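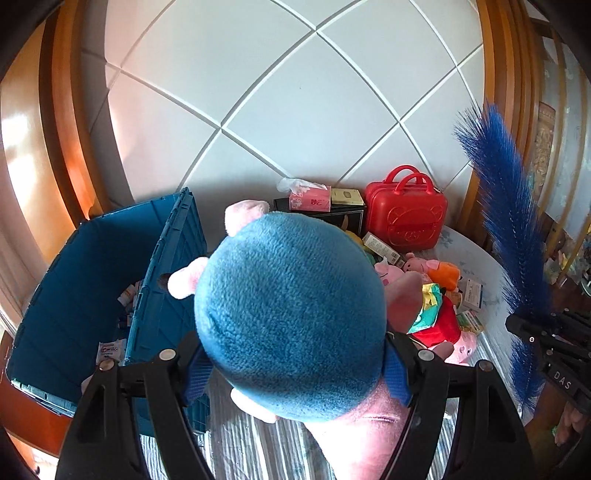
4.2 Sorting at the bin

The second part of the study looked at how people put away a mixed lot of small belongings when the only container on hand is one large open bin. In the first part (Section 4.1) participants had shelves and drawers to choose from, and most of what we learned there was about labels. With a single bin there is nothing to label. The decisions that remain are what goes in, in what order, and what is left out beside it.

We chose soft toys as the main material. They are light, they do not break, and they vary a great deal in size and shape. A large plush pig takes up the room of many small items, but it can be pressed into a corner in a way that a gift box cannot. We added gift boxes, tissues, snacks and small packets to the toys, as such things tend to collect in the same places at home. The full stock came to 242 items, of which a different selection was laid out for each session. All sessions of this part were held in January.

Each participant was asked to tidy the items "the way you would want to find them." No time limit was given. Sessions lasted up to 60 minutes, including the interview, and the tidying itself was usually much shorter. Participants could stop whenever they thought the job was done, and they were told that items left outside the bin would not count as a mistake. After each session two raters coded the layout separately, using the scheme from Climent. Where they disagreed, Dae-han Sung made the final call.

Figure 3 gives a view of one layout. The bin holds mostly toys, among them a green frog at the bottom, a pink and blue pig and a small cow, along with a small pink box. Beside it, on the patterned sheet, there are more toys and several packaged things. The upright black gift box against the wall serves as a kind of shelf, with a packet of tissues and a small beige box on top of it.

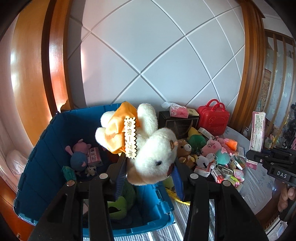 Figure 3. Toys and packaged goods in and beside the storage bin. The white bear with the orange bow carries a tag reading "爱你一万年" ("love you for ten thousand years").

Three patterns came up often enough to report. The first we call floor and fill. Large toys are laid flat to cover the bottom of the bin, and smaller ones go into the gaps. Participants who worked this way seldom took anything back out. Several of them mentioned packing suitcases, where heavy clothes go in first.

The second pattern is keeping faces up. Many participants turned toys so that the face could be seen from above, even when this used more space. When asked, they said it made a toy easier to find later, or that it seemed unkind to leave it face down. The effect was weaker for toys with no face, such as the plush carrot, which were pushed in wherever they would go. We had not planned to record the direction of faces and added it to the coding sheet after the pilot. The pilot sessions are left out of the counts for this reason.

The third pattern is the side group. Most participants left at least a few items next to the bin on purpose, and these were mainly boxes, tissues and food. Shin, in earlier work on kitchen drawers, describes something similar as a "waiting area" for things whose place has not been settled. Our interviews only partly support that reading. Some participants did say they had not decided yet. Others regarded the side group as finished — tissues are used every day, and a gift box looks better standing than lying under a frog.

Containers that are also toys caused the most trouble for the raters. A toy suitcase with a bear's face on the front can be put away like a toy, or it can be used to hold small things. The Climent scheme has no code for an item that moves between the two. We coded it by its use at the end of the session and noted any change in the margin. The same rule was applied to gift boxes when something had been stacked on top of them.

There are clear limits to this part of the work. Only one type of bin was used, and its depth probably favors floor and fill. A shallow tray might give different results. The items were also not the participants' own. People tidy other people's belongings more carefully than theirs, or at least they told us so, and the number of toys placed face up may be too high as a result. We return to this point in Section 6, where the layouts are compared with the home visits.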